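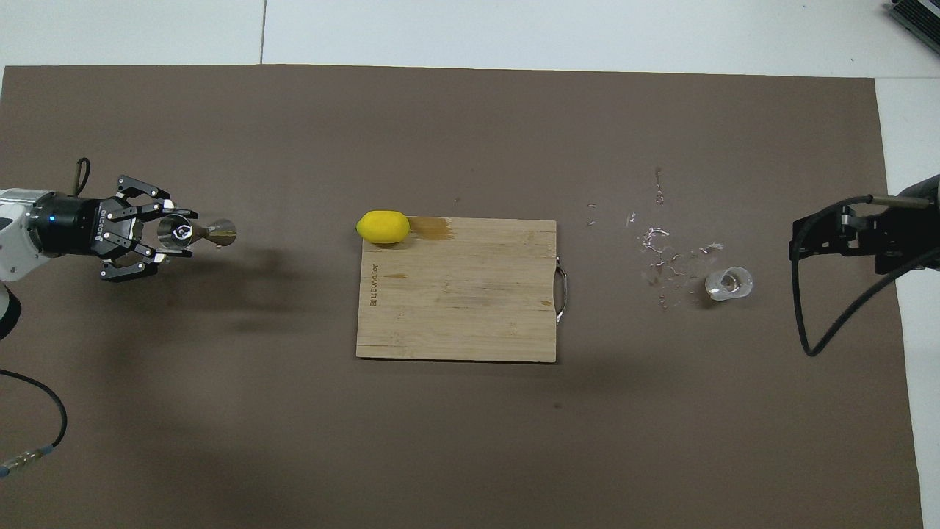 Left arm with the jigger, right arm and the glass, lemon standing by.

Brindevby Manipulation Lab
Minutes of the gripper comparison meeting, 22/02/2019

Chair: Periklis Tsoukalas
Present: the bench group, plus two people from Clorkance on the phone, one of whom was in a train station throughout.
Apologies: Dwivedi, who sent a spreadsheet instead.

1. Minutes of the previous meeting

Approved with one correction. Where the November minutes say the chair "agreed to buy limes," it should read that the chair "did not disagree." The chair wishes it known that lemons were cheaper.

2. Where we are with the drinks bench

The task remains as agreed: the left arm picks up the jigger, measures, and pours into the small glass held or steadied by the right arm. The lemon is to be moved to the cutting board and left alone. Slicing is out of scope until somebody writes a risk assessment that uses the word "knife" fewer than 11 times.

The three-finger Robotiq stays on the left arm for this round and the parallel gripper stays on the right. Swapping them over was proposed, and then everybody remembered how long the last swap took.

3. Three-finger gripper and the jigger

The jigger is the worst object on the list. It is shiny, it is narrow in the middle, and it has a cup at both ends, so the pose estimator is entitled to its confusion about which way is up. The three-finger hand is happiest holding it by the wider cup. Periklis reported 162 logged grasp attempts on the jigger since November, and the hand kept hold through the full wrist rotation often enough that he has stopped standing next to it with a towel.

Clorkance asked whether the fingertips mark the steel. They do, slightly. Clorkance asked whether this matters. It was agreed that it matters to whoever brought the jigger from home.

4. Parallel gripper and the glass

Less good. The angular fingers meet the glass along a thin line, and the controller reads that as either no contact or far too much of it. Two fixes were discussed:

Softer pads. Cheap, ugly, available by the end of the month.
A lower force limit with a slower close. Free, and makes every run feel like a visit to the bank.

Pads were preferred. The slow close will be tried as well, on the grounds that it costs only patience.

Clorkance suggested a plastic cup. The chair said that a plastic cup had been suggested at every meeting he could remember and that the glass was in the task description. The phone line went quiet, then announced a platform change.

5. Spillage

This item ran long.

Water continues to arrive on the mat in preference to the glass. Dwivedi's spreadsheet has a column for spilled volume, obtained by weighing the paper towels, and the group spent some time on whether a towel that has also been used on the cutting board should count. Ruling: the board has a separate towel from now on. The towels will be labeled.

The dark mat was defended. It shows droplets well enough under the bench lights, and it does not slide. The proposal to go to a white one was withdrawn after its author was asked to order it.

Cables near the wet area came up again. The chair asked for all connectors to be kept off the mat and for the black power cable on the left side to be tied up along the arm. This was also asked for last time. The chair asked that it be minuted that he had asked twice.

6. Controllers

The Rurnano controller on trial was compared with our own. Rurnano gives a smoother pour and a much longer startup. Ours starts at once and pours like somebody late for a bus. A straight comparison needs the same waypoints on both, which we do not have, each side having tuned its own and being rather fond of them.

Agreed: 20 runs per controller, same waypoints, same fill level, left arm only. The right arm will stay parked so that it cannot be blamed.

7. Actions

Periklis: fit pads to the parallel gripper; return the jigger to its owner with a suitable expression.
Dwivedi: add a towel column to the spreadsheet; explain the existing columns.
Clorkance: send the force limits they use, this time in units.
Bench group: cables. See item 5. See also the previous item 5.

8. Any other business

The lemon is to be replaced before the next round. Whoever takes the old one should say so, as it is on the inventory.

Meeting closed when the phone battery at the Clorkance end did.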